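3.2 Collecting demonstrations at home

The folding task was chosen by the students themselves. At the first meeting of the Delladard project in February we offered them a list of household jobs, and folding clothes won easily, partly (we suspect) because everyone in the group had a pile of it waiting. It turned out to be a wonderful choice for a first course in robot learning. Cloth never lies the same way twice, and a fold that looks simple when a person does it raises good questions as soon as a gripper has to do it.

Each of the 16 students took home a pair of hand-held grippers with a wide-angle camera fixed above the jaws. We call this set-up Caron, after the name the students painted on the first carrying case. No robot arm is needed at this stage. The student squeezes the handle, the jaws close, and the camera records what the jaws are doing. The arm in our lab at Hultton only comes in later, when a trained policy is ready to be tried.

We gave very few rules about the place of work. Students could use a bed, a sofa or a rug, with whatever covers were already on it, and could pick any garment they owned. This was a deliberate change from the pilot, where every fold was made on the same grey table and the policy learned the table as much as the shirt. The variety that came back was a delight - patterned sheets, dark clothes with bright prints, light coming in from all sides. Figure 4 shows the jaws closed on the edge of a black garment on a pink sheet with a cloud print.

A session lasted until the student had 6 usable folds of one garment, after which they changed either the garment or the surface. Over the course the group handed in 800 demonstrations. We set 200 of these aside for testing and used the rest for training.

Students then checked each other's recordings with Drunness, a small labelling tool written by two members of the group. They marked the moment the jaws closed, the moment they opened, and any slip in between. Dark cloth gave the longest discussions, as its edges are hard to find against the black jaws, and several pairs went back to their notes on contrast from week two without being asked. We had planned one hour for this exercise and happily gave it three.

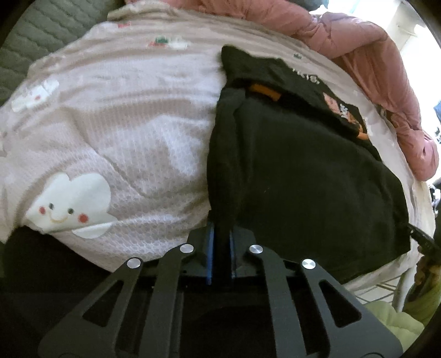

Figure 4. View from the hand-held gripper during garment handling on a bed.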